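updated July 19, 2025. hurried notes, will tidy in August

# riltar-counter

Pick-and-place on a kitchen counter, white arm, two-finger gripper. Built in the shared shop at Skála by Berhanu Mekonnen and Anežka Štěpánek. Code and logs are here, CAD lives in the Skerkar folder (ask Anežka for access).

## Whats in the repo

- `episodes/` 66 runs, one folder each
- `calib/` head camera + wrist offsets. Use the newest, the old one is off by 2 mm
- `teleop/` the scripts we drive it with
- `notes.md` mostly Berhanu complaining about cable ties

## Running it

```
./start_arm.sh --slow
python teleop/run.py --task counter
```

Keep `--slow` on. Gripper timeout is 200 ms, max steps per run 2,000. Kill switch goes by your left hand, check it BEFORE you power the arm.

## Known problems

- glossy counter. Depth goes bad over glare and the arm's own reflection, mask it or use color only
- clear bottles: same story, worse
- finger pads slip, we re-glue them a lot
- homing sometimes needs a second go, no idea why yet

## Snack task
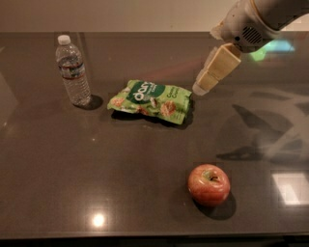
*1 min read*

Bottle, bag of dang, apple. Gripper is open a bit, just right of the bag's right end, tips down. Come in slow, the bag is crumpled and the top corner isnt where the model thinks it is. Grab the corner, lift straight up, then over to the empty side.

Apple last. Approach from above, fingers wide, dont squeeze hard.

## TODO

- [ ] matte mat for the counter
- [ ] redo calib after the new wrist bolts
- [ ] merge Anežka's grasp branch
- [ ] license file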